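Kourosh Karimi talks vinegar

I got Kourosh on the phone while he was racking cider, so half of my notes are sloshing noises. He makes vinegar in a rented unit at the edge of Clandwood, some 80 gallons at a time, and he'll talk about it until your ear goes numb (I loved it).

"People rush it," he told me. "They want it sour by the weekend. I had one barrel sit 180 days and it still tasted like wet apples." So what did he do? "Left it alone! Went fishing."

He learned from his old neighbor, Florante Gatchalian, who made coconut vinegar in the garage and handed him a jar of starter over the fence. I asked if he still had it. "Its great-grandkids, sure."

We got onto testing acidity, and he admitted he'd been a terrible chemistry student. "I broke so much glass. Now I buy the stuff with my own money, so I'm careful."

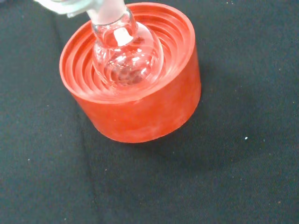

Clandwood, 13 Mar 2021

He's bottling the dark batch next, and he wants to try pears after that. I've already asked for two bottles.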